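Support > Desktop Refresh > Tickets > Clorow tower, no boot

Status: open, and getting good!
Reported: powers on, fans spin, no picture, then shuts itself off.

Opened the case this morning and laid it on its side on the slatted bench. Love these old towers, everything inside comes off with a blue tab or a latch. Green Dell board, black card in the slot, silver power supply along the near edge.

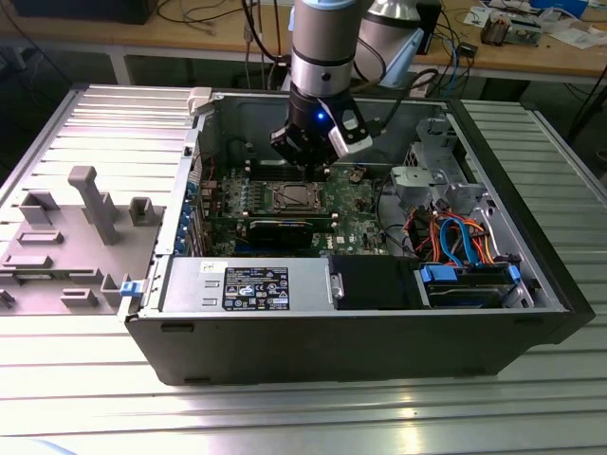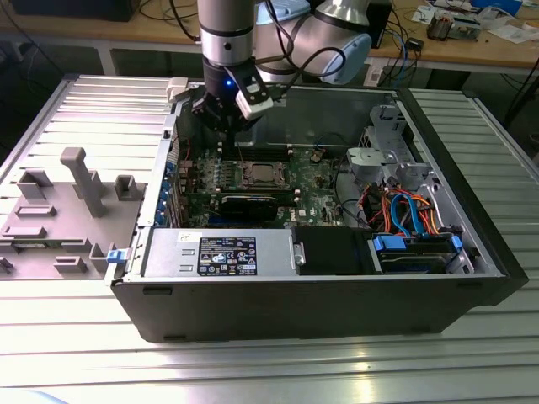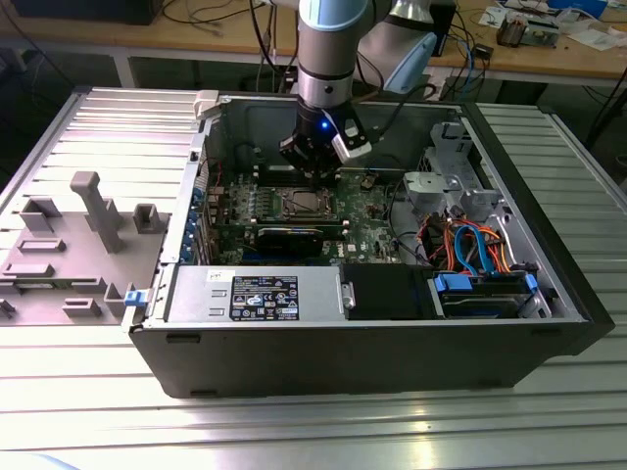

Step 1: Power supply
Swapped in the 300 watt spare from the Katevis shelf. Same thing, shuts off after a bit. Put the original back (it tested fine on its own, yay).

Step 2: Memory
One stick at a time, every slot. No change, but now I trust the memory!

Step 3: Processor
Best clue so far. With the old chip in, the last reading before shutoff was 86, and the paste I cleaned off it was dry as chalk. New paste and another chip go in next. Check the socket pins with the good lamp first, please, and keep the orange and red wires clear of the fan.

To do: reseat both ends of the blue data cables, then try a cold start.

Related tickets
Fallahi mini: clock resets overnight
Grarnov monitor: flickers when warm
Drive tab snapped, spare needed

3 comments | 2 shares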